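Grosa worktop polish: a year on

14 comments | 37 shares

I bought a bottle of Grosa worktop polish after we had the kitchen done at the hall in Nustcombe. We use it at the hall and I use it at home, so it has been tried on more than one sort of surface. This review covers the standard spray. There is a cream version too, which I haven't used.

The bottle is a plain white trigger spray. It smells faintly of lemon when you first spray it and the smell goes once the surface has been wiped. The trigger is stiff. Ngọc Phan, who has arthritis in her thumbs, gave up on it and poured the stuff into an old bottle of something else, properly labelled. If your hands are bad I would do the same from the start.

The instructions say to wash the surface first, dry it, spray lightly and buff with a dry cloth. They mean lightly. My first go was far too wet and I spent a long time chasing smears from one end to the other. Two sprays per arm's length is enough, and I fold the cloth so there is always a dry side to go to. Microfibre is better than cotton for this. Kitchen roll leaves bits.

Shiny white tops are the hardest test for any polish, as every streak shows when the light catches it.

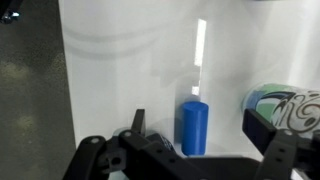

How it compares

Before this I used Khattak, which comes as a paste in a tin. Khattak gives a deeper shine and it lasts longer, but it is hard work. You have to leave it 20 minutes to haze over and then rub it off, and it gets into any join or seam and dries there like old toothpaste. I was still picking it out with a cocktail stick a month later. It also says on the tin that it must be washed off anywhere food is prepared, and for me that rules it out of a kitchen.

Navix is the cheap one. It cleans well enough and there is nothing wrong with it as a daily spray, but it isn't really a polish. Water doesn't bead on it and tea rings come back just as quickly as on a bare top.

Grosa sits between the two. On a sealed laminate top I get a decent finish for a week, sometimes a bit more. On the old wooden table at home it did very little and I have gone back to oil.

What it won't do

It won't hide scratches. The leaflet hints that it will, and Hậu Tạ bought a bottle on the strength of that and was annoyed. It also won't shift limescale by the taps, so you need to deal with that first or you will just be polishing over it.

Long runs of worktop are easier if you start at the far end and work back towards yourself. Anything set into the top wants a separate damp cloth round the rim, then a dry one. If you spray straight at a metal edge the polish collects there and goes dull.

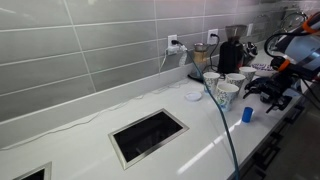 I tried the polish on the splashback tiles as well. It is fine on the glazed faces but I wouldn't bother with it on grout. A soft brush and warm water with a drop of washing-up liquid does that better and costs next to nothing.

One bottle lasted me two months at home, used once a week on the worktop and now and then on the fridge door. The hall gets through it faster. Refills are sold in pouches, and the pouch has no proper spout — use a funnel, or do it over the sink.

I had one leaking bottle out of the lot. I rang Grosa, gave them the batch number (743) and a new one came in the post without any fuss.

I would buy it again for laminate and for stone that has already been sealed. For bare wood, get an oil. I'll try the cream when this bottle runs out, and add a note underneath.

14 comments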